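Field lab notebook, Dunstan
April, finds shed, started 7:40 a.m.

Carrying on from the previous entry. The recording backlog for the lower terrace is down to the last bags from trench 6, and Nabil Bitar wants the context register closed before anything goes to the regional heritage office for the listing review. Two matters held it up: the mortar samples, and the disagreement over where the circle boundary runs at the Pullatov end.

Boundary first. The old circle map puts the line along the stream. The revised schedule puts it along the parish track, 62 m farther east. Kiln base and both wall stubs fall in the strip between. Under the old line they report to Saltent, under the new one to us. Kylie Gilchrist has the 1:2500 sheet and will replot the three control points against it. Until then all finds from the strip keep the Saltent prefix in the register and a pencil "D?" in the margin. Do not renumber. We renumbered once and lost two charcoal bags for a month.

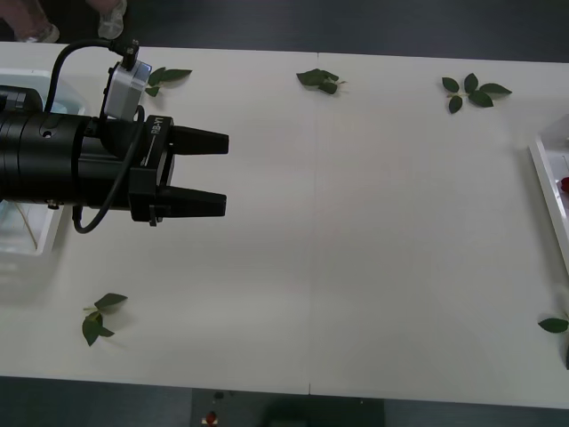 Mortar. Samples 717/1 through 717/4, all from the north wall stub, inner face. Dried at 40 C overnight, cooled in the desiccator, weighed before crushing. Crushed by hand with the rubber pestle to spare the aggregate. Acid digestion on half of each sample, the other half bagged and kept.

717/1: vigorous fizz, fine pale residue, a few rounded quartz grains. Lime mortar, nothing odd.
717/2: same as /1, slightly coarser.
717/3: weak fizz, residue brown and clayey. Either a repair or bedding material that got in with the sample. Ashton Quinlan took this one and his sketch shows it at the joint between the second and third courses, so bedding is possible.
717/4: same as /1 but with brick dust in the residue. Low power only so far. Needs a thin section.

If the brick dust in /4 is deliberate, the north stub has two builds in it and the phase plan is wrong. Not changing the plan on one sample. Raelene Pryor to take two more from the same course, one each side of /4, when the scaffold board is back in place. Take them at least a hand's width in from the exposed edge. The outer surface was repointed at some point in the last century and the cement is hard to tell from the original when damp.

Balance drifted again during the second batch. Zero was out by 0.02 g at the start and 0.05 g by the end. Re-leveled, reweighed 717/3 and 717/4, struck out the first figures and initialed. The earlier pair were weighed before the drift and stand as written.

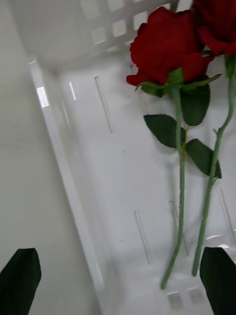
Pottery. Washed sherds from context 6 are dry and marked. Rim forms sorted into trays but not drawn. Brodie Te Moana thinks the everted rims match the Saltent group, and on fabric I agree. On form I am less sure. The Saltent rims are thicker at the neck and the ones here have a groove under the lip that I can't find in the published drawings. Leave them as a separate group in the register until somebody has had both sets on the same table. Request for loan of the Saltent type sherds is written and waiting for Nabil's signature.

Ink on the marked sherds: the new batch of consolidant lifts it if the second coat goes on too soon. Waited 20 minutes, smeared. Waited an hour, fine. Use an hour.

Register software. The Veltix export still drops the leading zero from bag numbers, so 046 comes out as 46 and sorts in the wrong place. Workaround is to set the column to text before the export. Setting it afterward does nothing. Ashton has written this on the card next to the terminal. The photo log exports correctly, but the direction-of-view field has to be filled in by hand for anything taken before the update.

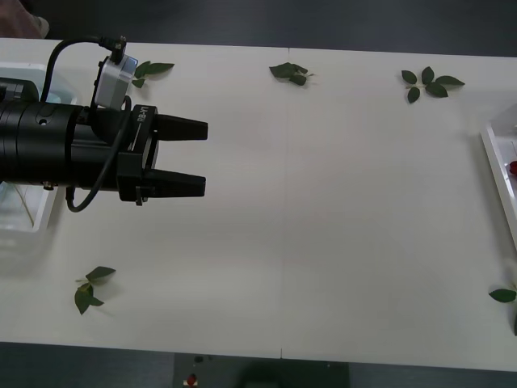
Dunstan Circle, Conservation and Recording Section

Paperwork for the listing review. The form wants a condition grade for each standing element. I have entered:

North wall stub: fair. Open joints on the top two courses, root growth at the west end.
South wall stub: poor. Leaning, core exposed on one side.
Kiln base: fair, provided the cover stays on. Frost damage to the flue lining where the cover had slipped.

The form has no grade between fair and poor. The north stub could go either way after another winter, and I have put that in the remarks box. Raelene disagrees about the south stub and would call it fair with a prop. There is no prop, so it stays at poor.

Open items:
Control points replotted (Kylie)
Two further mortar samples, north stub (Raelene)
Thin section of 717/4, once the saw blade arrives
Saltent loan request signed (Nabil)
Rim drawings, everted group first (Brodie)
Cover on kiln base: new cord, the old one is frayed at the east corner

Stopped 4:15 p.m. Acid waste neutralized and logged. Desiccator gel has gone pink and is in the oven to regenerate. Take it out first thing.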